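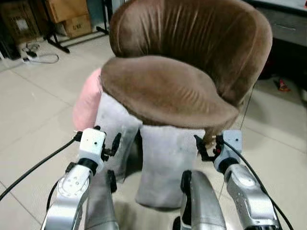
Unit 2: Pile Fabrics in Upholstery

Interior Textiles, module 873
Tillard College, handout for the September block

Reading before the session: course reader, chapter on woven structures. The terms warp, weft, sett and float are assumed known.

2.1 Definition

A pile fabric has a ground cloth and a second set of yarns standing out from it. The ground carries the load. The pile gives the surface its handle, depth of colour and much of its resistance to rubbing. If the pile yarns are cut, the surface is made of fibre ends; if they are left uncut, it is made of loops. Velvet is a cut warp pile. Velveteen is a cut weft pile, usually cotton. Corduroy is also a weft pile, cut in lines so that the ground shows between the cords. Plush is used loosely in the trade for a longer, less dense pile, and a specification that says only "plush" is incomplete.

Most velvet for seating is now woven face to face. Two ground cloths are woven one above the other with the pile yarns passing between them, and a blade on the loom parts them. Pile height is set by the gap between the two grounds.

2.2 Anchorage

V-weave: each tuft is held under one weft yarn. Dense cover, but tufts can be pulled out from the back. Acceptable for curtains.
W-weave: each tuft passes under, over and under three weft yarns. Firmer, less dense for the same yarn count. Preferred for seats.
Back coating: an acrylic or similar layer that locks the tuft base. It stiffens the cloth, and on a tightly curved back this shows as hard creases where a softer cloth would lie in shallow folds.

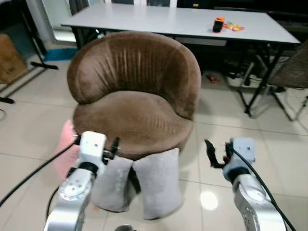
Anchorage must be judged together with the cut of the cover. A cloth that behaves well on a flat cushion can fail at a seam on a rounded form, where the pull runs at an angle to both warp and weft. The Filali range used in the workshop is a W-weave polyester with a light coating. The Ondora range is a V-weave viscose without one. Compare the two by scraping the back with a fingernail before any other test.

2.3 Direction and shading

Pile leans. Light falling along the lean is reflected and the cloth looks pale; light falling against it is absorbed and the cloth looks dark. Two panels cut from one length with the pile opposed will look like two dye lots. Mark the direction on the back of every panel in chalk.

On seats the pile runs from back to front. On inside and outside backs it runs from top to bottom. Pressure marks are local changes in lean. Light marks respond to steam and a soft brush. Permanent shading, where the lean has reversed over a wide area, does not, and is not normally accepted as a fault in the cloth.

2.4 Fibre content

Cotton: matt, takes dye well, crushes easily.
Viscose: high sheen, weak when wet, marks with water.
Polyester: recovers well from crushing, cleans easily, attracts lint.
Mohair: very good recovery, high cost, needs protection from moth. 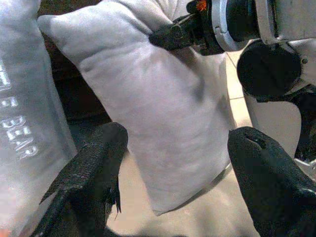 Blends are named in order of weight, and the label covers pile and ground together unless it states otherwise. A cloth sold as 40 per cent cotton may have all of that cotton in the ground and none on the face. Ask the supplier for the two figures separately.

2.5 Care and cleaning

Vacuum with a soft brush head, along the pile. Blot spills from the edge inwards. Do not rub. Steam from the back where the cover can be removed; otherwise hold the steamer clear of the surface and brush while the pile is damp. Removable covers in Utus polyester velvet may be washed at 40 degrees, inside out, without fabric softener. Dry flat.

2.6 Practical work

Cut one swatch from each range, with the warp marked. Record pile height, weave type and fibre content of the face. Press both under the same weight overnight, then steam one half of each. Mount the swatches with the pile running down the page and label both halves. Bring the mounted sheet to the next session, along with any notes on tuft loss at the cut edge.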